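Remote Demonstration of Kitchen Tasks on a Two-Arm Robot
Interim progress report, work package 2
Prepared by Grosura for the Rodance program office
Reporting period ending June

1. Status

The work package covers collection of teleoperated demonstrations for cup and dish handling at a domestic sink, and a first policy trained on them. The target in the work plan is 1,000 accepted episodes. Collection is under way and nearly 1,000 episodes have been recorded, before review. Rejections will bring the accepted total below the target, and collection therefore continues into the next period. No change to the budget is requested.

The operator interface (Kravchuk) was frozen at the start of the period. The episode store and review tool (Brinar) received one update, described in section 4.

2. Task definition

The cup task was rewritten after the pilot. In the pilot the operator was told only to move the cup from the sink area to the dishwasher, and operators solved this in too many ways for the data to be useful. The current instruction sheet fixes the start condition, the order of the subtasks and the end condition. It leaves the approach angle and the grasp to the operator. Upright and sideways starts are both allowed and are tagged separately.
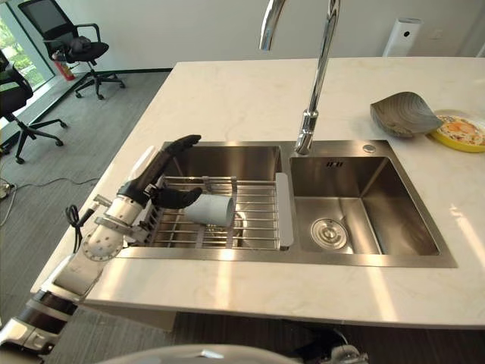

Figure 1. Right hand over the dish rack, cup lying on its side.

Sideways starts take operators longer. The usual difficulty is closing the lower finger without rolling the cup along the rods. Operators were first instructed to approach from above. This was relaxed when review showed that a low approach from the side gave fewer repeated grasps. The instruction sheet now permits either, and the reviewer records which was used.

An episode starts when the operator engages the hand controllers and ends on release of the object with both arms clear of it. Pauses longer than 40 seconds end the episode automatically. Partial episodes are kept but are not included in the accepted total.

3. Two-handed subtasks

Loading the dishwasher is the only subtask in which both hands are required on the object. The cup is reoriented between the hands over the open rack before placement. One-handed placement was tried in the pilot and dropped, as the wrist came close to its joint limit in several rack positions and the operator had to back out.
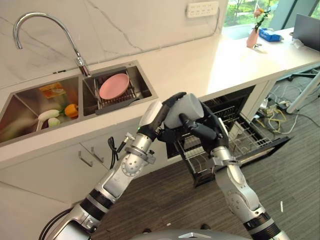 Figure 2. Cup held in both hands above the open dishwasher.

The main finding of the period concerns timing between the hands. Operators tend to close the receiving hand fully before opening the giving hand, and with the present controllers there is a short interval in which both hands load the cup. The force estimate from the finger motors rises in this interval. No cup has been broken in recorded sessions. The grip closing speed has been reduced in software, and operators report that the slower setting is acceptable once they have practiced with it.

Depth judgment remains the most common complaint. From the head view alone, the distance between cup and rack is hard to estimate during the last part of the lowering motion. Operators compensate by stopping and moving the head view, and these stops appear in the data as idle segments. Two options are being considered: trimming idle segments in review, or retaining them with a label. A decision is needed before the second training run.

4. Camera streams and review

Each episode stores the head view together with the wrist views, the commanded hand poses and the measured joint positions. Wrist streams are recorded for the full episode, including periods when the arm is parked or moving between subtasks and no task object is in view.
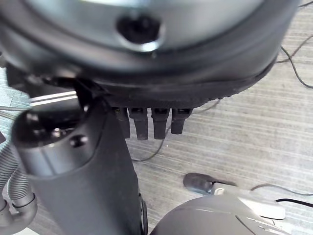 Figure 3. Wrist camera view with robot hardware and floor, no task object in view.

Segments of this kind make up a large share of the raw wrist video. They are of little use for grasp learning but were retained for checking synchronization against joint position. The Brinar update adds a reviewer flag for them, so that they can be excluded at training time without deleting the source. Episodes recorded before the update are being flagged by hand. This is slower than planned and accounts for most of the review backlog.

Synchronization was checked at the start of each session by a short scripted wrist motion. Sessions that fail the check are repeated. The cause of most failures was a dropped wrist stream following a restart of the operator station. The station software now refuses to start an episode until all streams are present.

5. First training run

A first policy was trained on single-hand cup pickup only, using the accepted episodes available at the time. The result is preliminary. The policy reaches the cup reliably from upright starts and less reliably from sideways starts, in line with the smaller number of sideways episodes accepted so far.

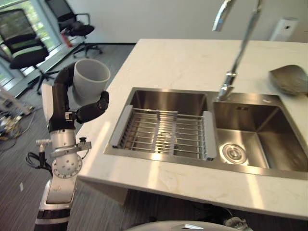
Lift height is the second source of variation. The instruction sheet asks for the cup to clear the counter edge before the arm turns away from the sink, but does not say by how much, and operators differ considerably. The trained policy has picked up this spread and sometimes begins the turn early. A minimum clearance will be added to the sheet for the next period. Existing episodes will not be rejected on this ground.

6. Plan for next period

Complete flagging of earlier episodes and clear the review backlog.
Collect further sideways starts until the two start conditions are balanced.
Decide on treatment of idle segments.
Repeat the training run with the two-handed subtask included.

7. Risks

Operator availability is the main schedule risk. Only 2 operators are currently qualified on the two-handed subtask, and training a third will reduce collection time while it is in progress. Wear on the finger joints is being monitored, and spare parts are on order.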